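About Witon

Witon tests whether machines can do ordinary chores. We started in a rented unit in Stukham with one arm, one table and a list of jobs that people had told us they were tired of doing. The list now has 134 jobs on it. About half come from homes and the rest from small shops, packing rooms and stock rooms.

The question we get asked most is whether a robot can do these things yet. Our answer depends on the job, so we publish results job by job. Of the 134, we currently rate 69 as possible under good conditions. That means the machine finishes the job more often than it fails, on our table, with objects it has handled before. It does not mean you can buy a machine that will do the job in your kitchen.

What we work on

Most of our time goes into sorting and putting away. Cups, tubes, fittings, bottles and small parts have to get from one place to another without being dropped or left behind. A person does this while thinking about something else. For a machine each object is a separate problem: where it is, which way up it is, how hard to hold it, and where there is room to put it down. 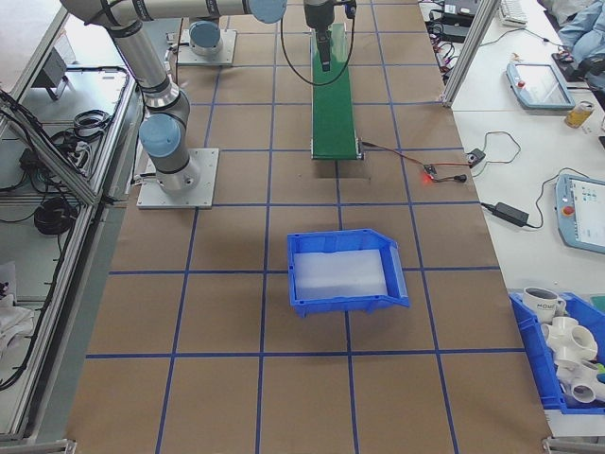
Conveyor workcell, with a blue bin in the middle of the table and a second, filled bin at the lower right.

We keep our setups simple. Paper and tape are cheap, and a table can be changed over between one chore and the next in a morning. When a shop sends us a job, we try to match their heights and distances as well as we can, then run the job 500 times before we write anything down as a result. Runs that a person had to rescue are counted as failures.

The Tastach program is our longest piece of work. It covers jobs where items come along a belt and have to be picked off and put in a bin, or taken from a bin and set on the belt. We chose it because many small firms already own a short conveyor and have someone standing at the end of it all day.

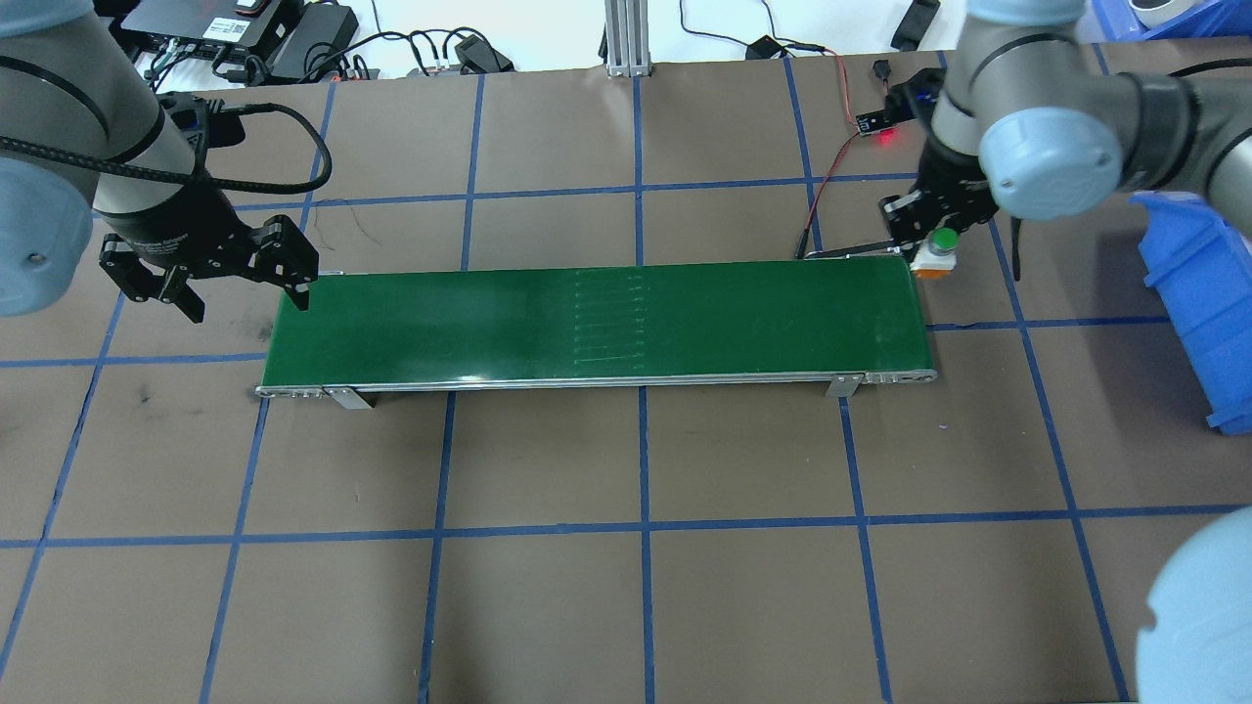 The program has logged 1774 runs so far. Rigid items of a regular shape go well. Soft packaging, clear plastic and anything that rolls are still poor, and speed is a weak point throughout. A trained packer is several times faster than our best result. We say so in every report, and some customers have decided to wait after reading one. We think that was the right decision for them.

Household jobs are further behind. Loading a rack with matching cups is close. Folding a fitted sheet is not close, and neither is clearing a table after a meal, where there may be food, paper, glass and a phone all in the same pile.
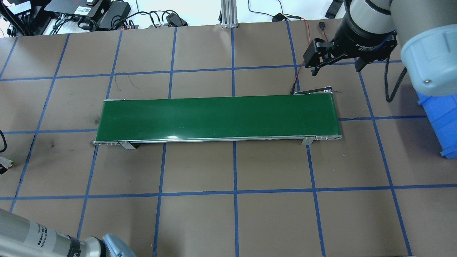

Hands are still the main limit. We have tried several designs, and we keep coming back to the plain kind with two fingers, which is easy to repair and easy to understand when it goes wrong. The black one hanging past the right end of the belt is of that type, fitted to the wrist through a part marked "2F Adapter". Two fingers will hold a bottle or a pipe fitting. They are a bad match for a sheet of paper lying flat, and we have taken several paper jobs off our "possible" list for that reason.

How we are run

Witon is independent and does not sell robots. Our income comes from testing fees and from Stoyanova, a parts distributor that pays for the Tastach program and has no say in what we report. Reports on household jobs are free to read. Shop-floor reports belong to the firm that paid for them for six months, after which we post them in full.

Working with us

If you have a chore you would like tested, send us a short note saying what the objects are, where they start and where they need to end up. A phone video of a person doing the job is more useful than a long description. We take new jobs in January and again in July, and we reply to everyone, including when the answer is that the job is too hard for now.

Visits to the Stukham unit can be arranged in the afternoons. Please book ahead and wear closed shoes.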